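Keeping Household Papers in Order

In my home the papers used to live in one kitchen drawer. Bills, school letters, the manual of the washing machine, all of it together. When we moved to the small flat in Tendel I had to change this, and I write down my way for those who have the same trouble.

First, empty everything on the floor of one room. I found 117 sheets which I could throw away on the same evening. Old delivery notes and expired coupons go out first. Papers with your name and account number you should tear or shred before.

Then make only a few groups. I have home, health, money and school. I tried once with more groups and I always forgot where I had put the car insurance. It was under "travel", I still do not know why.
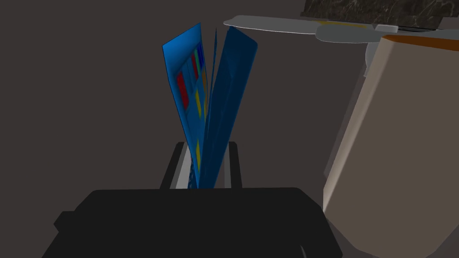 Store the folders standing, never lying in a pile. In a pile you take always the top one, and the lowest you see again after three years. A folder which is too full will bend and slide, so I move the oldest papers to a box when it becomes thick. My box is a plain one from Okance and it fits under the bed.

For labels, write with a soft pencil at first. After one month you will know if the names are good, and then you can use a pen. Sticky labels come off easier if you warm them with a hair dryer for 20 seconds and pull slowly from one corner.

Damp is a bigger problem than most people think. My aunt's house in Piras has a cold wall to the north, and her certificates got brown spots there. Leave a space of two fingers between the shelf and the wall. A small cotton bag with dry rice helps a little in a closed box, but change the rice every spring.

Receipts printed on shiny thermal paper become pale with time. Make a copy of those for the refrigerator and other expensive things, and clip the copy to the guarantee.

I go through the money folder every April, in the morning, with coffee at a safe distance.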